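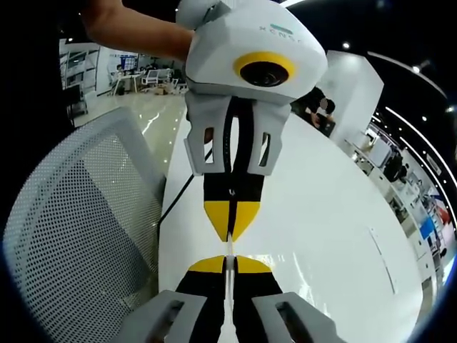
My project for the workspace course was about tabletops, and mostly about one question: how fast can you find a small pale thing on a big pale table? I got into it because I kept losing stuff in the Tundari workroom (caps, straws, cotton swabs, you name it). A large glossy white table looks great when you walk in, but a thin white stick that lets a bit of light through just melts into it, while a black cable lying across the same surface jumps right out at you. So contrast was my starting point, and shine came in second.

What I did

I picked three surfaces. One was glossy white, one was a matte gray desk mat from Odum, and one was a dark green cutting mat I already owned. Then I put together a bag of small things, half of them light and half dark, and asked people in my dorm to sit down, close their eyes while I placed one item, and grab it when I said go. I ran 121 rounds in February, almost all of them in the evening under the ceiling lights, and timed each one on my phone. Snacks were provided, which helped a lot!

I threw out eight rounds where I messed up the timer or somebody peeked.

What happened

The dark things were easy on white, no surprise there. Light things on white were a pain. People would sweep their whole hand over the table and feel for the item instead of looking for it, and the see-through straws were the worst of the bunch. One round took 69 seconds, and the straw was right in front of the person the entire time.

The gray mat was the one I ended up liking. Nothing popped the way a dark thing pops on white, but nothing vanished either, and the times stayed close together. The green mat did great with light items and pretty badly with my black hair ties (I still haven't found one of them).

Shine mattered more than I expected. When I moved the lamp so it bounced off the glossy top, even medium-colored things got harder to spot, and people started leaning sideways to get out of the glare. I only tried this on two evenings, so please don't lean on it too hard.

What I'd change

My item bag was kind of random. I would sort it by size next time, and I would use daylight too. I also wish I'd tried a tray with a dark liner set on top of the white table, because I think that's the cheap fix for a shared room. Ikonen sells one in their catalog, but a sheet of colored paper would probably do the job.

For now I'm using the gray mat for anything thin or clear, and I wipe the white table down and keep it for papers and laptops. The full timing sheet is in the project folder if you want to see my handwriting.

2022-06-05
By a second-year student, Sukuson Design School

Contact | Copyright Sukuson Design School | Back to top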